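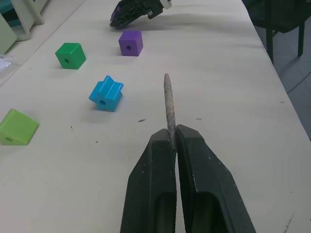
Chapter 7
Wheel Alignment and Suspension Geometry

Learning objectives

After studying this chapter, you should be able to:
Define camber, caster, toe and thrust angle.
Explain how ride height affects alignment readings.
Carry out a prealignment inspection in the correct order.
Relate common tire wear patterns to the angle that causes them.

Key terms

Camber, caster, included angle, ride height, scrub radius, setback, thrust angle, toe

7.1 Introduction

A wheel alignment sets the position of each wheel relative to the body, to the road surface and to the other three wheels. The angles are specified by the vehicle manufacturer and are valid only at the specified ride height, tire size and tire pressure. A change to any of these changes the readings.

Suspension joints and bushings wear gradually. A driver may adapt to a slow drift in steering feel and notice the fault only when a tire is replaced. For this reason, many shops check alignment whenever tires are fitted or a steering part is removed.

Two vehicles are used for the worked problems in this chapter. The Kadura is a front-wheel-drive sedan with struts at the front and a twist-beam rear axle. The Korik is a light pickup with double wishbones at the front and a solid rear axle on leaf springs. The Kadura has adjustable front toe only. The Korik has adjustable front camber, caster and toe.

7.2 Ride height

Ride height is measured before any angle is read. Some manufacturers measure from the wheel center to the lower edge of the fender; others use a point on the frame or control arm. The two methods cannot be compared directly.

The Korik is measured from the ground to the top of the front wheel opening. The specified value is 716 mm with a full fuel tank and an empty bed. If the left and right sides differ by more than the stated limit, the springs must be inspected before work continues. Adjusting the angles on a vehicle with a sagging spring gives readings that will not hold after the spring is replaced.

7.3 Camber

Camber is the inward or outward tilt of the wheel, viewed from the front of the vehicle. It is positive when the top of the wheel tilts outward and negative when it tilts inward. Excess positive camber wears the outer shoulder of the tire. Excess negative camber wears the inner shoulder.

Camber also affects straight-line travel. A vehicle tends to pull toward the side with the more positive camber. A small side-to-side difference is sometimes specified to offset road crown.

7.4 Preliminary checks

Complete the following checks before mounting the sensors:
1. Set all tires to the pressure on the door placard.
2. Remove any cargo that is not part of normal equipment.
3. Check ball joints, tie rod ends and wheel bearings for play.
4. Measure and record ride height at all four corners.
5. Center the steering wheel and lock it.

Replace worn parts before making adjustments. Section 7.5 begins with caster and the steering axis.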